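Inicio | Productos | Servicio a domicilio | Preguntas frecuentes | Contacto

Ikillow: preguntas frecuentes
8/8/20 - Redacción Trinosthorpe
62 veces compartido | 2 comentarios

¿Qué es Ikillow?
Un robot doméstico con un brazo que recoge objetos y los deja en el sitio asignado. Lo fabrica Ouellet y lo distribuye Trinosthorpe.

¿Qué peso levanta?
Hasta 780 gramos con el brazo extendido. Para cargas mayores hay que pedir el modelo Flarnport.

¿Necesita conexión a internet?
Solo en la instalación y en las actualizaciones. El mapa de la casa se guarda en el propio robot.

¿Cuántos objetos puede aprender?
La memoria admite 200. Cada uno se registra desde la aplicación - conviene hacerlo con luz normal y sobre una superficie despejada.

¿Puede con objetos blandos o alargados?
Sí, con límites. Un paraguas cerrado se coge mejor por el mango que por la tela, y la aplicación permite marcar ese punto de agarre. 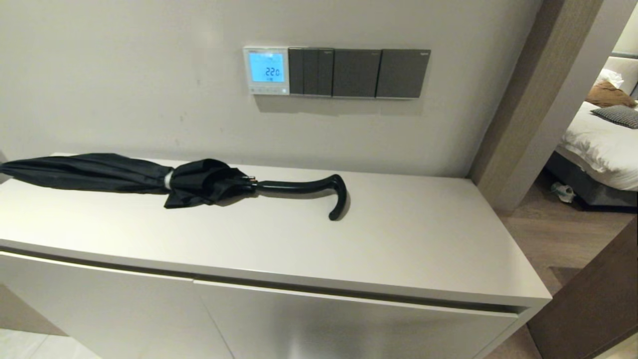
Los muebles bajos se registran como zona de apoyo y se les pone nombre. Si un mueble cambia de sitio, hay que repetir el mapa de esa habitación.

¿Abre puertas?
No. Las puertas de paso deben quedar abiertas.

¿Qué garantía tiene?
Dos años, piezas y mano de obra. La batería se cubre aparte.

¿Cuándo llegan los pedidos nuevos?
A partir de noviembre, por orden de reserva.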